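Project report: teaching an arm to find its way around inside a PC

I'll start with the part everybody asks me about at demo time, which is why on earth I picked computers. Our lab course lets you choose any task as long as the arm has to touch something that wasn't designed for arms, and desktop PCs are about as unfriendly as it gets (sharp sheet metal, cables everywhere, shiny surfaces, deep corners). Also we had old ones to work on for free. My partner Aldana Huenchumán handled the perception side and I handled planning and control, though by December we were both in each other's code all the time and I couldn't tell you who wrote what in the approach planner.

The project is called Utus. It's a software project more than anything. We didn't build the arm, we didn't design the gripper, and I only opened a CAD program to print a fixture plate for holding parts. What we wrote is the stack that goes from "there's a computer case on the bench" to "the fingertips are at this spot, facing this way, and nothing got bent."

How the software is laid out

There are two main processes. The first one is Stosadby, which is Aldana's. It takes in the camera views, lines up a rough model of the case with what it sees, and puts out a list of places worth going to, each with a position, a direction to come in from, and a confidence score. The second one is Baptista, mine, which takes that list and works out a path for the arm. They talk over a plain message queue and each one can be restarted without killing the other, and I can't tell you how many evenings that saved us!

My first version of Baptista was embarrassingly simple. It went up, over, and straight down, like a claw machine. That works great on an open table and it's terrible inside a case, because straight down is almost never the way you want to come in. The walls get in the way of the wrist, and the good spots are tucked up against a panel where you have to come in at a slant. So the second version samples a bunch of slanted approaches for every target, throws out the ones where any part of the gripper model hits the case model, and scores the rest on clearance and on how far the joints have to swing.

The last little bit of travel is its own mode. Once the fingertips are close, the planner hands over to a slow controller that creeps along the approach line and watches the force estimate at the wrist. If the force goes over a limit, it stops and backs off. I spent way more time on this mode than on everything else put together, and I'd do it again. 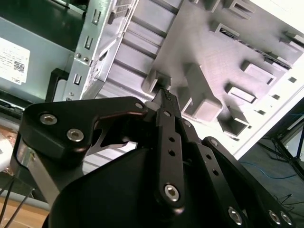
The wrist camera turned into the hero of the whole thing. Our plan was to trust the fixed camera for the big picture and only use the wrist view as a sanity check, but the depth we got from the fixed view was bad on bare metal and kind of hopeless on light panels under strong lighting. Aldana ended up adding a second alignment step that runs only on the wrist view, right before the slow mode kicks in. It looks for edges (slots, bosses, rails, anything with a crisp outline) and nudges the target over to match. In our first round of 29 trials without that step, the fingertips kept landing off to one side, always in the same direction, and we blamed the arm calibration for a full week. It was a sign error in my frame transform. I fixed it, felt very dumb, and then we found that the extra alignment step still helped a lot anyway, so it stayed in.

The other thing that bit us was the gripper collision model. I'd started with one fat box around the whole hand because it's fast to check, and with the fat box the planner said that nearly every target inside the case was unreachable. Well, yeah, a fat box doesn't fit in there! I split it into a bunch of smaller shapes, one for the wrist, one for the body, and thin ones for the links and fingers. Planning got slower, up to 33 seconds for the nastiest targets, but it started finding approaches that I'd never have come up with by hand. Caching the checks for the parts of the path that don't change brought the wait back down to something you can live with.

Cables are still a problem and I'm not going to pretend we solved them. The case model is rigid. Cables aren't in it at all. Stosadby marks thin, dark, bendy-looking regions as "do not go here," and Baptista treats those like solid walls, so a single loose cable hanging in the wrong place can block off half the case. It's the safe choice, and also a pretty annoying one.

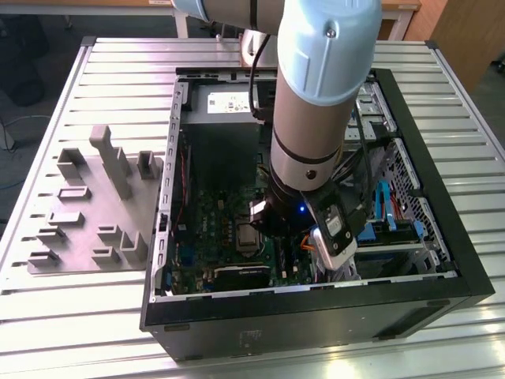
Why not just train one big policy and skip the planner?

We talked about it a lot, and it came down to data and time. We had one semester, one arm that we shared with other groups, and no good way to collect the number of runs a learned policy would want. With a planner I could look at a bad path, see which check let it through, and fix that check the same afternoon. I'd still love to try a learned controller for just the slow mode, since that's where my hand-tuned numbers feel the shakiest.

What's left to do

The tooling needs some love. We wrote a replay viewer called Skarkthorpe that steps through a logged run with the planned path drawn over both camera views, and I used it every single day, but it only opens logs from the machine that recorded them because I hard-coded the paths. That's first on my list. After that I want the planner to keep a few backup approaches ready, so a stop in slow mode doesn't mean planning the whole thing over from zero.

Aldana wants to redo the cable detection with proper tracking between views, so that a cable that shows up in one camera and is hidden in the other doesn't flicker in and out of the map. She already has a branch going. My own branch is called "undo-the-fat-box-2" and it needs a code review before anyone else runs it on the arm.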